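Rutuvo Comic Art Sheets, Set of 12
Sold by Grirnbridge Paper & Print
Item no. 548
$20.00 per set
In stock
Ships flat in a cardboard sleeve

Home > Paper > Printed Sheets > Rutuvo

The maker calls these "museum-grade collector posters for any surface." We have sold printed paper long enough to be suspicious of any sentence with "museum-grade" in it, and we don't know of a museum that would agree. They are comic-style printed sheets in loud color at a low price. Bought on those terms, they are pretty good.

You get 12 sheets, all different, mixed by the maker. You can't choose the pictures and neither can we. Rutuvo says every set is "curated." We opened a few sets at the counter and could find no order to them, so treat it as a grab bag. Some of the drawings are cute, some are strange, and the lettering is in Chinese on many of them. We have not had the text translated and can't tell you what any given title says, so please don't write to ask.

What people use them for, going by our orders: bedroom walls, locker doors, lining drawers, wrapping odd-shaped gifts, and covering a table before something messy or scratchy goes on it. We lean toward the table. The paper has enough body to lie flat once it has spent a night under some books, and a busy drawing hides a mark better than plain white paper will.

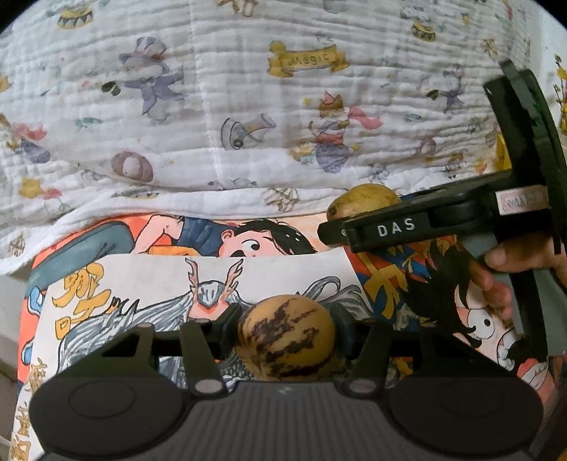

Rutuvo sheets in use as a table layer: antlered figure on white, with a melon-like fruit in front, and the orange and red cartoon boy beyond it.

The white sheets, like the one with the masked figure and the red antler shapes, are the ones we would put on a wall. There is some breathing room around the drawing and the orange-yellow characters hold up from across a room. The orange and red ones are a lot to live with. A kid may feel differently.

About the "all-weather" claim on the sleeve. It's paper. We left a sheet on a porch in November and by morning it had curled up like a dead leaf. Keep them indoors. The sleeve also says "wipe clean," and we'd go easy there too. A dry cloth is fine. A damp one dulled the surface on the sheet we tried, and we stopped before finding out what a wet one does.

Fading: we don't know yet. The maker promises 20 years of color, which is longer than the maker has been in business. Our window sample has been up since spring and the reds have already gone a little soft.

Compared with the Agudelo sheets

Agudelo paper is heavier and takes tape better. It also costs $59 for a set of the same size, and the drawings are tamer. For framing, buy the Agudelo. For covering a work table that will be covered again next month, we can't see the point of spending that much.

Details

Contents: 12 printed sheets, assorted
Printing: one side
Finish: low sheen (the maker says "satin")
Packing: flat, never rolled
Frames, clips and tape: not included
Food contact: not rated, so put a plate down

Returns

Unopened sets can come back. Opened sets can't, even if you dislike every picture, and it does happen.

Customers also looked at: Flundero clear table film, Agudelo heavy sheets, plain newsprint by the roll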